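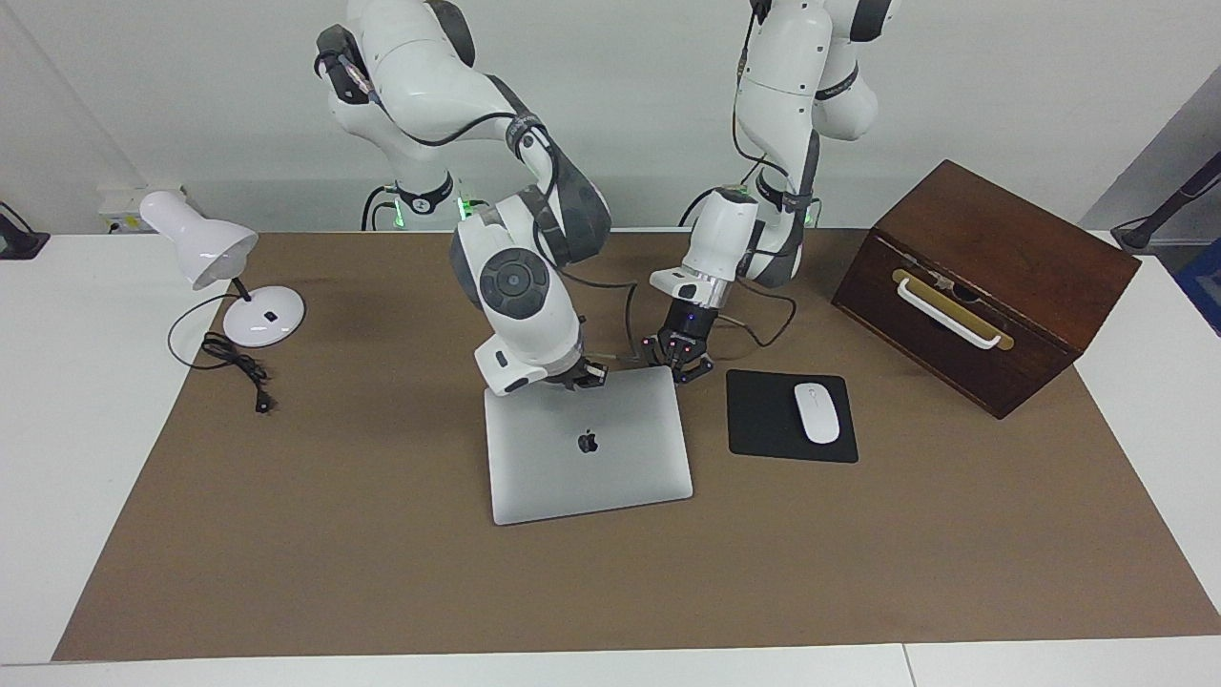
Brown paper under a laptop – anyone else do this?

numska_desk
Posted July 2019
I've got a white table and I'm so tired of babying it. I put down one big sheet of brown paper, left a bit of white showing around the edges, and now the laptop and mouse pad live on top. I love it! Came off a roll from Okow, 259 feet for next to nothing. Do you tape yours down or leave it loose?

vida725
Loose. Tape pulled the finish off my old desk back in June (still mad about it).

Flilden_Fan
I don't get the appeal, sorry. Paper wrinkles, it soaks up coffee, and it makes a noise every time you move your elbow. Buy a felt mat and be done.

numska_desk
A felt mat that size costs a fortune though! With paper I just tear off a new piece. And a silver lid looks so nice against the brown.

vida725
Agree on the looks. I change mine every 2 weeks and scribble phone numbers on it in the meantime – best notepad I own.

Flilden_Fan
Fine, but does your mouse pad slide around on it? Mine did.

numska_desk
A little. I put four dots of poster putty under the corners and it's behaved so far.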